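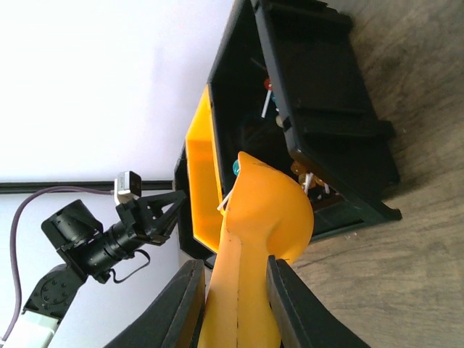
Renting out a room in your home: your questions answered

We love lodger lets at Maddocks, and we get asked about them nearly every day! Karthikeyan Mathew and Marisol Sorensen from our Gradham office have gathered the ones that come up most.

Do I need my lender's permission?
Usually, yes. Ring them before you advertise, and tell your home insurer too. Most say yes quickly, but get it in writing.

Is a lodger the same as a tenant?
No. A lodger lives in your home with you and shares some of it, often the kitchen or bathroom. The paperwork is much lighter, though we'd still always have a signed agreement. 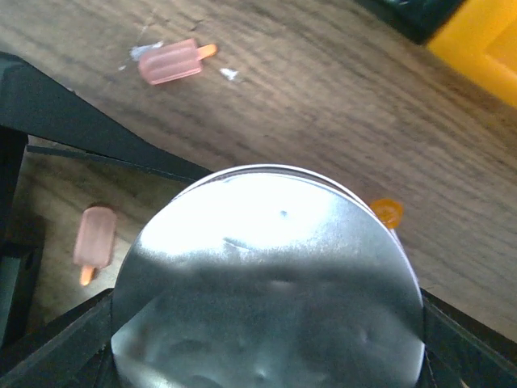 What should I put in the inventory?
An inventory protects both of you, and it's a lovely excuse for a good sort-out. Go room by room and write down what's there and what state it's in. Be fussy about marks that were there already – a round metal lid with faint dents and smudges should go down as just that, so there's no quarrel over it later. Both of you sign, and both keep a copy.

How much deposit can I ask for?
Many of our Gradham owners ask for 200 pounds on smaller rooms. A room at 900 a month with its own bathroom would normally carry more, so do have a chat with us first. 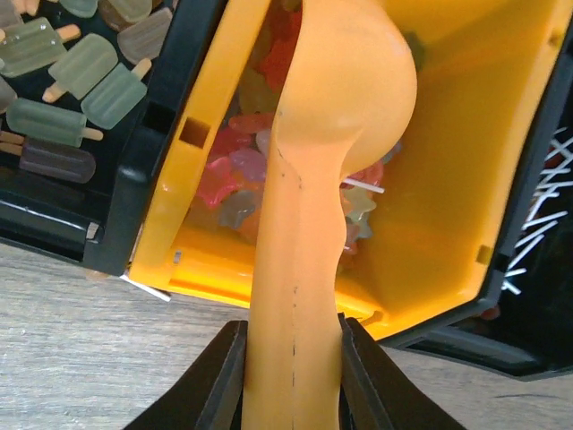 We can also hold the deposit for you and handle the receipt, which plenty of owners prefer.

How long does it take to find someone?
Our last 3 rooms near Wirkberg went before the adverts had properly settled in! March is a brilliant time to list.

Can I meet people before I decide?
Please do! Have a cuppa, show them round and talk about bills, guests and quiet hours.

Page last updated 23/02/2026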